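Start | Ausrüstung | Konferenztechnik | Wahlbeobachtung | Archiv | Kontakt

Konferenztechnik / Mobile Dolmetschanlagen

Flakar Weteo: Flüsteranlage für Delegationen

15. Juli 2018 – von Orhun Özkan

Der Hersteller Flakar bewirbt die Weteo als »Anlage für Gespräche, die nicht scheitern dürfen«. Ich habe in zwölf Jahren Delegationsbetreuung viele Gespräche scheitern sehen, und an der Dolmetschtechnik lag es in zwei Fällen. Ganz unwichtig ist sie damit nicht, aber wer sich von einem Koffer voller Empfänger diplomatische Fortschritte verspricht, sollte den Prospekt noch einmal in Ruhe lesen.

Gedacht ist die Weteo für kleine Runden ohne feste Kabine: Vermittlungsgespräche, Ausschusssitzungen auf Reisen, Unterredungen am Rand einer größeren Konferenz. Der Dolmetscher spricht halblaut in ein Handmikrofon, die Teilnehmer hören über Kopfhörer mit. Es gibt 4 Sprachkanäle. Bei einer bilateralen Begegnung reicht das immer. Sobald aber eine dritte Partei am Tisch sitzt und zwischen zwei selten kombinierten Sprachen über eine Relaissprache gedolmetscht werden muss, wird es eng. Der Hersteller erwähnt das Relais im Datenblatt mit einem einzigen Satz, in dem das Wort »grundsätzlich« vorkommt.

Lieferumfang der Grundausstattung

Transportkoffer mit Ladeeinsatz, zwei Sender mit Handmikrofon, zwölf Empfänger, zwölf Einohrhörer, Netzteil, Handbuch. Ein Empfänger wiegt laut Hersteller 198 Gramm samt Akku. Das klingt nach wenig, zieht aber am Revers, und in der Sakkotasche raschelt das Kabel. Ersatzpolster für die Hörer liegen nicht bei. Bei Geräten, die nacheinander an den Ohren mehrerer Delegationen sitzen, finde ich das kleinlich.

Der Listenpreis beträgt 1558 Euro ohne Steuer. Weitere Empfänger gibt es nur im Viererpack. Wer dreizehn Leute versorgen muss, kauft also sechzehn Geräte, und der Koffer hat dafür keine Fächer mehr.

Verschlüsselung

Hier trägt der Prospekt am dicksten auf. »Diplomatentauglich verschlüsselt« steht auf der ersten Seite, und auf Nachfrage bekam ich vom Vertrieb die Auskunft, das Verfahren sei »branchenüblich«. Ein Prüfzeugnis einer unabhängigen Stelle konnte man mir nicht nennen. Évan Jacquet vom Flakar-Vertrieb schrieb, die Unterlagen seien in Vorbereitung. Das war im Juni. Bis zum Redaktionsschluss ist nichts gekommen.

Ich unterstelle niemandem etwas. Aber wer über Waffenruhen, Gefangenenaustausch oder Sanktionslisten redet, sollte davon ausgehen, dass eine Funkstrecke mitgehört werden kann, bis jemand das Gegenteil belegt. Für solche Termine würde ich weiterhin eine Kabelanlage nehmen, auch wenn der Aufbau eine halbe Stunde länger dauert und man hinterher über die Leitungen stolpert. Für den Besuch einer Parlamentariergruppe im Wasserwerk ist die Weteo sicher genug.

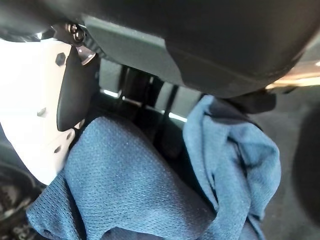 Weißer Greiffinger mit schwarzem Polster über blauem Stoff.

Im Einsatz

Ausprobiert haben wir die Anlage bei einer zweitägigen Arbeitstagung in Bistemham, mit Englisch, Französisch und Türkisch. Saranya Mathew hat dort gedolmetscht und war vom Mikrofon angetan: wenig Atemgeräusche, ein Schalter zum Stummstellen, den man blind findet. Weniger angetan war sie davon, dass der Sender beim Kanalwechsel kurz knackt. In einer ruhigen Sitzung hebt dann die ganze Tischseite den Kopf.

Die Reichweite gibt Flakar mit »bis zu 60 Metern« an. Im Sitzungssaal gab es keine Aussetzer. Auf dem Flur, hinter einer gemauerten Wand, war nach wenigen Schritten Schluss, und das ist mir ehrlich gesagt lieber als umgekehrt. Die Akkus hielten den ersten Tag durch und waren am zweiten kurz nach der Mittagspause leer, allerdings hatte über Nacht auch keiner geladen. Der Ladeeinsatz zeigt nur Rot oder Grün. Wie voll »fast voll« ist, erfährt man nicht.

Das Handbuch hat 106 Seiten in sechs Sprachen. Arabisch, Russisch und Chinesisch fehlen – bei einem Gerät, das ausdrücklich für internationale Verhandlungen verkauft wird, eine seltsame Auswahl. Die deutsche Fassung ist brauchbar, bis auf das Kapitel zur Frequenzzuteilung, das auf die »örtlich zuständige Behörde« verweist und dann aufhört. Wer mit der Anlage über Grenzen reist, muss sich die Genehmigungen selbst zusammensuchen. An manchen Flughäfen bleibt ein Koffer voller Funkgeräte ohne Papiere sehr lange beim Zoll.

Vergleich

Die Anlage von Ní Chonaill kostet mehr, hat aber einen beschrifteten Koffer, wechselbare Standardakkus und einen Kanalwechsel ohne Knacken. Hazel Holloway, die beide für ihr Konferenzbüro gemietet hat, würde bei kurzen Terminen zur Weteo greifen und bei allem über einen Tag zur teureren. Dem schließe ich mich an, mit dem Vorbehalt zur Verschlüsselung, der für beide gilt.

Verfügbarkeit: ab Lager, Lieferzeit laut Hersteller zwei Wochen. Unser Testgerät brauchte fünf. Miete ist über Händler möglich, Mindestdauer drei Tage. Gewährleistung zwei Jahre, Akkus sechs Monate.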